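Bench Notes: Pad and Pivot Service on the Hand-Held Grippers

February 27, 2026

The paired hand-held grippers on the Linura packing bench now have a fixed service interval. Until last July they were serviced when an operator complained, and pads from different batches ended up on the same tool. The interval is 500 logged grasps for inspection and cleaning. Pads are replaced on condition.

Start with the pads. Wipe both faces with a lint-free cloth dampened with isopropyl alcohol and leave them open until dry. Cardboard dust collects along the lower edge first and shows up as slip on thin goods such as straps and ribbon. Replace both pads on a tool if either one has a lifted corner, a glazed patch or a cut. The Vik pads go on with the supplied adhesive sheet. Clamp for five minutes at light pressure, with a strip of release film between the faces.

Next, the pivots. Work the fingers through full travel and feel for a notch. Side play at the fingertip should be under 2 mm. If it is more, tighten the pivots at the base of the links before touching the ones nearer the tips. Drurel dry film is the only lubricant approved for this bench. Oil migrates to the pads and marks fabric.

Clean the round target on the gripper body with a dry cloth only. Solvent clouds the print, and tracking gets worse well before the damage is easy to see.

After service, every pair goes through the strap check. One tool pinches the strap over an open carton and the other holds the far part of the band. The operator lifts, pulls to light tension and lowers. Repeat with the tools exchanged. Any creep at the pads is a fail, and the pair goes back to the start of the procedure.
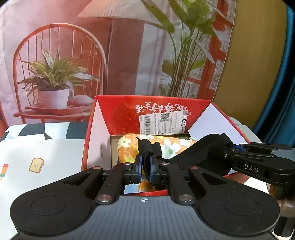 Black strap held between two grippers over an open red carton. Contact is on the dark blue pads of the near tool.

Two faults account for most of the failed checks. The first is a pad set slightly off square, so that the strap is held at one edge only. Peel it and fit a new one, as the adhesive does not hold a second time. The second is uneven closing, where one finger arrives before the other. Loosen the links, close the fingers on the Misby gauge block, and retighten from the base up.

Log the grasp count, pad batch and check result on form 606 before the pair is returned to the bench. Tools without a completed form stay on the service rack.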